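Nustari Heno 17 Light Therapy Lamp

The Heno 17 is a tabletop bright light lamp for adults with seasonal or non-seasonal low mood whose clinician has recommended morning light exposure. It is supplied by Nustari, Jernville.

Output and placement

Light enters the eye indirectly. Set the lamp slightly to one side, at or just above eye level, and keep your eyes open without looking into the panel. Output falls quickly with distance. Most users start before 8 a.m. in November and stop in spring.
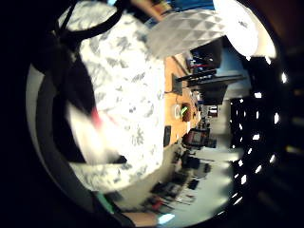 Specifications

Light source: white LED, UV filtered
Panel diagonal: 17 in
LED count: 688
Cord length: 84 in
Mounting: folding stand or Vlad wall bracket (sold separately)
Item weight: around 800 g

Precautions

Ask your prescriber first if you have bipolar disorder, retinal disease, or take medication that increases sensitivity to light. Stop use if you notice agitation, unusual energy or loss of sleep. The lamp does not replace prescribed treatment.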